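Robotics Club: The Table Project Moves to the Food Court

The club's fall project is table clearing. Members use a hand-held gripper to pick up and sort what people leave behind after a meal, and the recordings are then used to train the club's arm, Wandeline, which stays bolted to its bench in the workshop. Until this month all the practice was done on that bench with clean, empty containers. On Monday the group took the gripper to the Skirton food court and worked on a real table.

Bart Jansen, who leads the project this year, set a target of 200 recorded pickups for the term. The group had 40 before Monday. Bottles come first on the list. They stand up by themselves and they give the two fingers something solid to close on, so new members start with them.

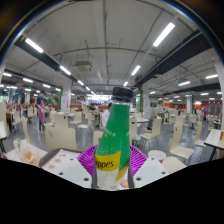
What the fingers do

The gripper has two fingers with ridged purple pads, and the person holding it opens and closes them by hand. The club decided early on to keep the same finger shape on the hand-held tool and on Wandeline. If the two were different, a grip that worked in one place would tell us very little about the other.

Hendrik Mertens printed the current set of finger plates. They are his third version. The first set flexed too much at the screw holes, and the second was stiff enough but took most of a meeting to put on. The plates can now be changed with one screwdriver, and there is a spare set in the gray drawer. Please put it back in the gray drawer.

Small flat things are still the hard part. A packet lying on a tabletop has very little edge to catch, and coming in too steep means the fingertips hit the table first. Members have been trying a low approach with one finger held still while the other one moves. It is slow, but it is the method we are writing up for the project notes. 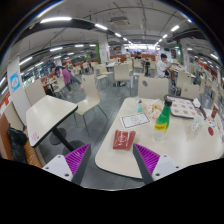

At the large table, with a red packet closest to the fingers.

The other thing we wanted from the trip was clutter. On the workshop bench we usually put out one object at a time. A used table has trays, wrappers, cups and napkins on it together, and the person with the gripper has to choose an order and a path in. Bart asked everyone to say their plan out loud before starting a run and then stick to it, even if a better one came to mind halfway through.
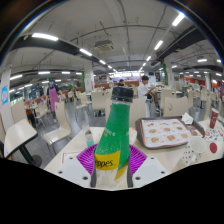
Each run gets a line in the log with the object, the starting position, the name of the operator and whether the object was set down where it was meant to go. Failed runs go in too. Last year's group threw theirs out, and when the Kimaro regional judges asked how often the gripper dropped something, the team had no answer to give. Hendrik has made a short form for the log — it replaces the old spreadsheet, so please stop adding rows to that.

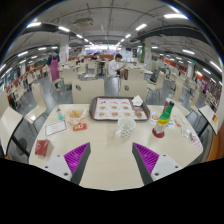 Fingers open over the long table, tray and mug just beyond.

Next steps

The next four meetings are back in the workshop. We will go through the recordings, label them and start training on bottles and cups only. Wrappers and napkins will wait until after the winter break. The Kimaro entry form asks for a two-page summary and a short video, and Bart needs two people to work on the video.

The club has 12 members at the moment and room for a few more. No experience is needed for the pickup sessions, and new members can have a turn with the gripper at their first meeting. If you would like to join, leave your name with Hendrik or on the Gadik sign-up sheet by the workshop door.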